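Snack Drawer Sorters Wanted (August, part time)

Hi! I run the sample packing side of things at Bravalthorpe, a small shop in Caltness that mails out trays of snacks and desk supplies, and I'm looking for 2 people to come and sort with me for the month. Tape rolls, snack packets, divided trays, that's our day.
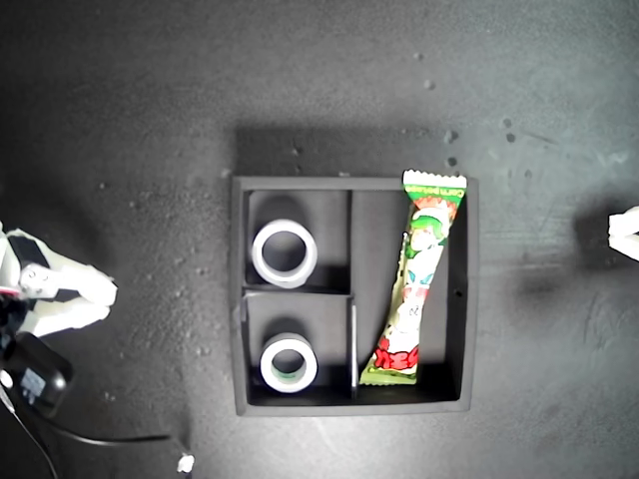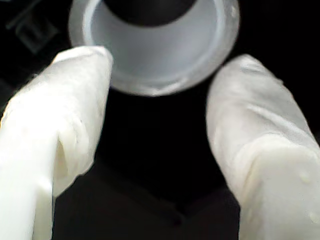
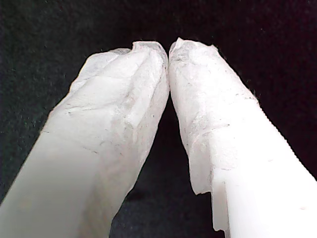
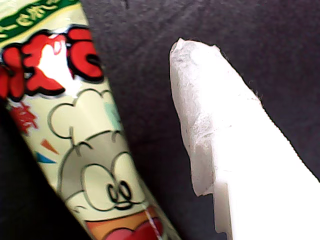

The job itself is pretty simple, but I do care how it's done. You get a tray with compartments and a card telling you what goes where, and you fill it. Round things stand up or lie flat depending on the card, and long skinny packets go in the tall compartment, on a slant if they won't fit straight (they often won't!). Please don't bend them. I've had crushed corn puffs mailed back to me and it's a sad way to start a Monday.

A full shift is 100 trays, and most folks get through that with time left for a coffee. Pay is $20 an hour, paid weekly. You don't need any experience, and you don't need to read Japanese, even though some of our wrappers are printed in it. I can't read it either, so I go by the colors and the cartoons.

We're upstairs at 53 Proltport, over the Abdel Hamid bakery, so yes, it smells amazing up here. There's no elevator, sorry. Shifts start at 9 a.m.

To apply, stop by any morning or leave a note at the bakery counter with your name, your phone number and the days you can work. Tell me your favorite snack too, I'm always looking for new ones!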